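3.2 What people call "done"

I'll admit I went into this part of the study thinking flower arranging would be the easy one. Everybody has stuck tulips in a vase, right? But when we asked our readers at Zendmont to write down the moment an arrangement counts as finished, we got 304 answers back and hardly any two agreed. Some wanted every stem standing. Others were happy with one bloom leaning way out over the rim, as long as the rest looked settled.

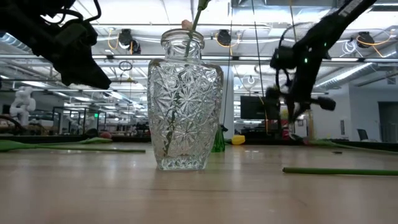 The neck of the vase matters more than I expected. With a short, narrow neck, the first stem goes wherever it likes, and it's only when a few more are in that they start holding each other up – my grandmother could have told me that for free. We kept returning to this in the notes, and it's why we score the first stem separately from the others in the tables later on.
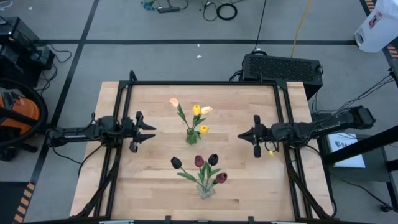

Figure 6. Two bunches of artificial tulips on the butcher-block table, yellow and peach blooms in one, black and maroon in the other.

Color was the other big surprise! I had assumed people would sort by height, tall ones at the back, the way the shop leaflets tell you to. Plenty of them went by color first and let the heights fall where they fell. Dark with dark, light with light, and then (this is my favorite bit) one odd stem moved across at the very end to tie it together. We didn't have a box on the form for that, so for the first 19 sheets it's scribbled in the margin.

Faceted glass brings its own trouble. The pattern chops the stems up, so you can't easily judge from the side how they cross down below, and I found myself grading mostly on what happens above the rim.

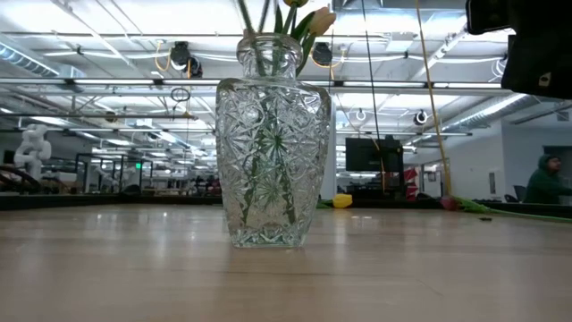 Boström disagreed with me on that last point, writing back that the crossing of the stems is the whole arrangement and the blooms just follow it, so any score that stops at the rim is scoring half the job. We've kept both scores.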